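Open day at the Movenar workshop in Estton

Oct 10, 2023

The Movenar workshop is on the second floor of a former printing plant in Estton, between a tile showroom and a dental lab. Twice a year the company opens its doors to people who have signed up on its website. The fall open day filled up in July, and 66 visitors came through over one afternoon, in groups small enough to fit into the demonstration room.

The room is furnished like a home. Movenar works on robot arms that tidy up, and its operations manager, who led the tours and spoke with us afterward in the kitchen, said the furniture came first.

"We started on a metal bench with a cardboard box on it," she said. "The arm did fine on the bench. Then we put it next to a couch and it did badly for most of a year."

She put that down to cloth. A cup has the same shape wherever it is set down, but a shirt doesn't, and it sits on top of other cloth. The arm has to decide where the shirt ends and the seat begins, and then close its fingers on one and leave the other alone.

"Visitors always want to see it fold," she said. "I have to tell them we're still on picking up. Folding is a separate job, and another company can have it for now."

The company has 24 employees. Most write software. Three spend their working day in the demonstration room, moving the arms by hand controls through the same household jobs again and again while the movements are recorded. One of them, a former hotel housekeeper, told a tour group that she had been hired for what she knew about rooms.

"They asked me how I pick up a towel," she said. "I had to do it slowly and say it out loud. You pinch, you lift a little, you check that you got only the towel. I had never thought of that as three things."

She said the hardest part of the job is keeping her patience late in the day, when a pickup she has made all morning starts to go wrong. Her rule is to stop after a few misses and move on to something hard and simple, like a bowl.

The arms themselves are bought from a supplier in Gokport. Movenar makes the fingers and writes the programs. The operations manager passed a spare finger around the table and pointed out the slanted tip, which lets it slide in low against a seat or a tabletop. Earlier versions had square ends, and those tended to push a garment along ahead of them. The shop has tried 204 versions of the finger, she said, counting the ones that lasted only an afternoon.

Visitors were allowed to bring their own clothes for the arm to try. A wool cardigan with large buttons was the most difficult item of the day, and a child's rain jacket was the easiest. One man asked if the machine could find a lost remote control under a cushion. She told him it had never been asked to.

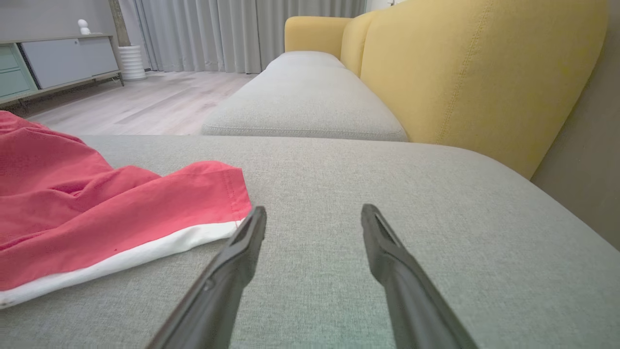 What happens if the gripper catches the couch along with the clothes?

The arm feels more pull than a garment should give, so it opens its fingers, backs up a short distance and tries again from a different side.

Asked when a person might be able to buy one, the operations manager was careful. Movenar has no price and no date. Its first customer is likely to be the Peñalver, a residential hotel that has agreed to let the company test an arm in one of its furnished apartments next year.

"A hotel is easier on us than a family," she said. "The couch is where it was yesterday. In a family home it may not be, and there may be a dog on it."

She said noise is another open question. The motors are quiet enough in a workshop with the ventilation running, but the hotel has asked for a test in the evening, when guests in the next apartment would be home.

The housekeeper was less careful about the future. She said she would take one for her own place as soon as it could deal with socks.

The next open day is planned for spring. Sign-up will be on the company's website, and visitors may again bring one item of clothing each, clean, with the pockets emptied.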